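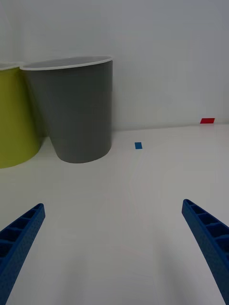

Gray one and the lime one, on the white tabletop.

Two-tone desk bins: which color goes where?

trinidad_n
OK, I finally have my white table set up and I am ridiculously happy with it. The bins are the kind with color on the outside and white on the inside, so you get that thin white rim around the top. I love that rim! They taper down toward the bottom too, so they don't look like plain cans. Right now the gray one sits in front and the yellow-green one is tucked to its left and a bit behind. Question for all of you: what would you put in each? I was thinking paper scraps in gray and fabric scraps in lime.

Posted Oct 23, 2023

galang_girl
Oh, that lime! I would give it the thing you reach for most. Your eye goes right to it. Mine is orange and it holds every marker I own, and I haven't lost a marker in months (okay, one, but the dog was involved).

uvlow55
Nice colors, but I'd take them off the table completely. Scrap bins belong on the floor. You have this great big clean surface and you're giving up a corner of it.

trinidad_n
@uvlow55 I tried the floor! I kick things. They're against the wall at the back, and I never cut back there anyway, my mat stays up front.

BirsenT
Team tabletop. If I have to bend down, the scraps stay on the table until January. With a bin at elbow height I sweep everything in with the side of my hand and go on sewing. One thing though, I'd swap them and put the lime in front. The gray is lovely but it's hiding the fun one.

milosz_g
Disagree with Birsen, the lime peeking out from behind is what makes it look good. Put it in front and you won't see anything else.

Sorting question: do you really need fabric and paper apart? I kept them separate for one whole quilt and then tipped both into the same bag.

trinidad_n
Yes!! The fabric bits get used. I stuff pincushions with them. I made 40 last winter for the school fair and still had scraps left over. Paper goes out with the recycling.

milosz_g
40 pincushions. Fine, I take it back, keep them apart.

uvlow55
I still say floor, but a pincushion factory has different needs. How do you clean them? The white inside on mine picked up pencil dust the first week.

Analyn M.
Dish soap and an old sponge, then let them dry upside down on a towel. For pencil marks I use a plain white eraser first. Please don't use the scratchy side of the sponge, I dulled the inside of a good one doing that and I'm still mad at myself.

Also, Trinidad, a circle of felt under each one! Ten minutes of work and they slide without a sound. I did all of mine in leftover green felt and it makes me happy every time I move one.

trinidad_n
Felt circles, I love it, I have a whole drawer of felt. Doing that tonight. And I'm going to try Birsen's swap for a week just to see. Lime in front, gray behind.

BirsenT
Ha! Report back please.

galang_girl
And tell us which scraps won the lime one!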